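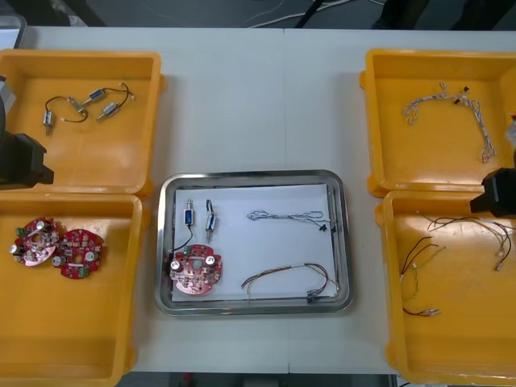
MECH 4417 Automation in Practice
Lecture 9 notes: Kitting, wire and the state of shop-floor manipulation
Prepared by Marthinus Mabuza. Revised May 27, 2026.

9.1 Scope

Lecture 8 dealt with rigid parts in known poses, where the question of whether a machine can do the job was settled decades ago. Today's question is narrower: can a general-purpose two-arm cell do a kitting job that a new hire learns before the first coffee break? Household chores come back in Lecture 10, but most of what follows applies there too. A charger cable in a kitchen drawer and a harness in a parts bin are the same problem.

9.2 The task

Kitting means gathering the parts for one assembly into one container. The layout used throughout these notes has four yellow-orange bins and a steel tray lined with white paper. Small cylindrical units with leads and round red circuit boards are on the left, wire harnesses on the right. A complete kit is two of the cylindrical units, one board, one grey harness and one multicoloured harness.

Write the job out as a sequence before thinking about hardware:

1. Identify the part type and an instance that can be reached.
2. Choose a grasp that does not load a connector or a component.
3. Separate the part from its neighbours.
4. Carry it to the tray without dragging anything else along.
5. Release it and confirm the count.

Steps 1 and 4 are in fair shape. Steps 2, 3 and 5 are where cells lose time.

9.3 Part classes

Boards. Rigid, flat, with a central hole and tall components near the rim. Perception is easy. The difficulty is that two boards in a bin tend to overlap, and a parallel gripper needs a free edge. Gripping on a capacitor is a reject.

Leaded cylinders. The body is an easy pick. The leads are the trouble: lift one body and the wires may bring a second along. A weight check on the wrist catches most double picks if the threshold is set per part type.

Harnesses. Deformable, with no fixed pose. A pose estimator trained on rigid parts returns nonsense here. Current practice is to find a connector or a clear length of strand, grasp there, lift slowly and look again. 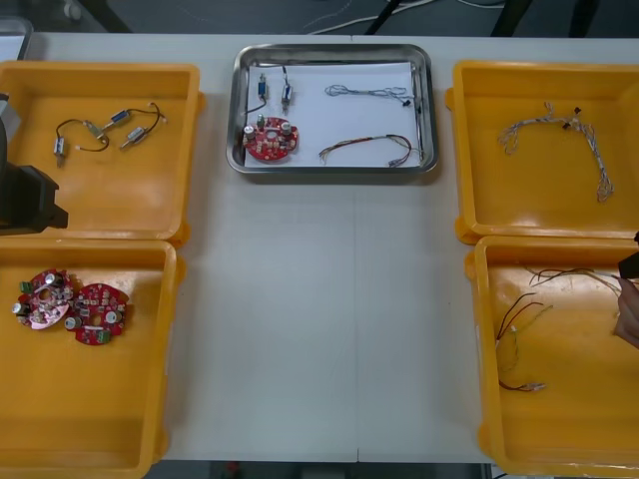 Figure 9.1. Kitting layout with one kit in the steel tray. Harness bins at right.

9.4 Trial figures

The Clutmont trials ran in April on a two-arm cell at Limirley, using the Trandbridge controller. Wilma Van Wijk supplied the log, which covers 3,291 pick attempts. Attempts were capped at 80 seconds, after which the pick was scored as a failure whatever the arm was doing.

The full log is on the course site. For Assignment 4 use only the first 960 attempts – the gripper pads were changed after that and the two sets should not be pooled. Report success by part class. A single overall rate hides the result, as the boards will carry the harnesses.

9.5 Can it be done yet?

For rigid parts, yes, at a speed that suits low-volume work. For leaded parts, yes with supervision. For loose harnesses in a bin, not at a rate a plant manager would accept without a person close by.

Three remedies are used in industry, none of them clever. Present each harness in its own pocket or on a peg. Tie or band the harness so it behaves more like a solid. Leave the harness to a person and automate the remainder. The Jitpraphai line took the third option and kept it.

Note the cost of the first remedy. Somebody has to put the harness in the pocket, and that labour belongs in the estimate.

9.6 Before the tutorial

Read the log header and the scoring rules. Draft a one-page bin redesign for the harness side of Figure 9.1, assuming a batch of 200 kits. State where each harness is grasped and what happens on a failed lift. Sketches by hand are fine. Bring a printed copy.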